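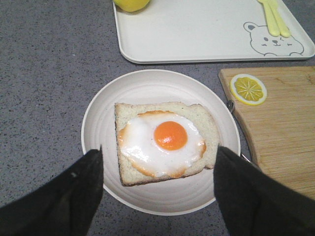 Egg on bread, with lemon standing by.

Print | E-mail this page
4 min read

September, bindery notebook, started just after 8 a.m.

Right, the Sokodar ledger. I've put this off long enough and the boards are only getting wobblier. Hongmei asked me to write things down as I go this time instead of reconstructing it all from memory and glue stains, so, Hongmei, if you're reading, I'm doing it!

State of play: the text block is sound, much sounder than I feared when it came in from Wandow wrapped in that horrible brown tape. The sewing is tight except in the first section, where the thread has gone and the leaves are hanging on by habit. Spine leather is red rot from head to tail. It comes off on your hands like cocoa powder and I've had it on my collar all week. Front joint split completely, back joint split from the tail to a bit past the middle band.

Consolidated the leather yesterday afternoon. Two thin coats, left overnight with the lid off the box. It has darkened, though less than the Palumbo account book did, and I think that's down to going on thinner. Hala Mahasneh always told me to stop a coat before I wanted to and I've finally listened. The surface feels dry and slightly waxy now and doesn't mark a white cloth when I wipe it, so I'm happy to lift it.

10.15

Lifted the spine piece. Came away in one long strip apart from a crumb at the tail, now in an envelope in the job tray, DO NOT HOOVER. Underneath is a mess of old animal glue and printed waste used as lining. The waste is lovely – bits of a timetable or a price list, I can make out columns and a lot of halfpennies. Photographed it before touching anything and Hongmei will want to see it before I decide whether it stays.

Tried a methylcellulose poultice on the glue over the bottom panel. Left it ten minutes, too short, it had hardly swelled. Gave it another go with a strip of polyester over the top to keep the damp in and it scraped off beautifully with the bone folder, like scraping a pan after porridge. I'll do the rest panel by panel and keep well clear of the waste.

Note to self: the poultice needs to be stiffer than you think. The first batch slid down towards the endpapers and I had a nasty moment with the blotter.

12.40

Paste. We're nearly out of the good wheat starch and the new bag from Ultico is behaving differently. Cooked it the usual way, stirred till my arm dropped off, and it went glassy a lot sooner than the old stuff. Sieved it twice and it's still got a bit of a grain to it. Perfectly fine for lining, but I wouldn't want it under thin tissue. Could whoever orders next ask them whether they've changed the milling? I may be imagining it, but I don't think I am.

Relined the bottom two panels with the heavier kozo, grain running up the spine, and boned down through silicone paper. The block still opens nicely and the spine throws up just as it did before, which is what I wanted. The rest can wait until Hongmei has ruled on the halfpennies.

Dyed a test strip of calf for the new spine. Far too orange! Looks like a satchel. A touch of the dark brown over it helped, and I've left a row of strips along the windowsill to see what they look like in proper daylight. Paring went better than the dyeing. I took the blade up to 600 on the wet and dry and then stropped it, and it went through the edge like nothing. Whoever left it in the jar with the scissors last time, please don't.

3.30

Hours so far are already over the estimate, mostly the old glue. We quoted a materials allowance of 100 pounds and the calf will eat most of that, so I'd better not spoil the skin with my experiments. Have rung Wandow and left a message to say they'll get it back later than promised.

Block is between boards under light weight, spine to the window. Please don't move it, even if you need the press – use the small one.

Still to do: resew first section, finish cleaning the top panels, decide on the waste, choose a brown. And somebody's got to wash the paste brush. It's me, I know it's me.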